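Muterbridge Pauses Kitchen Arm Program After Wrist Fault, Shares What It Has Learned

PLEDGEMGATE – Muterbridge today told its customers and neighbors that it has paused all countertop work with its Hadgu kitchen arms after a fault in the wrist joint. No one was hurt, and we are very thankful for that. 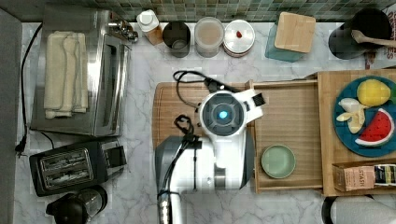
The fault came up in August at our Motholm test kitchen, when an arm let its wrist sag during a slow reach and did not report an error for 16 seconds. Our staff pressed the stop button, as they are trained to do, and then went back through 69 earlier runs and found the same sag in five of them. We practice with toy fruit on a plate and a small green bowl, so a slip in Motholm costs us very little, but we know that many of you keep real glasses and hot pans on your counters – and we would never ask you to live with a machine we had doubts about.
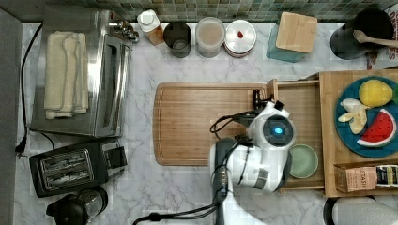
Until the repair is ready, we ask every household with a Hadgu arm to switch it off at the wall and leave it that way, even if it has been behaving beautifully. A new wrist sensor and a software update will go out together, and fitting them takes 10 minutes at your home, free of charge. Our Pledemgate service desk will call each customer to set up a visit, and you are welcome to call us first if you are worried or would simply like to talk it over.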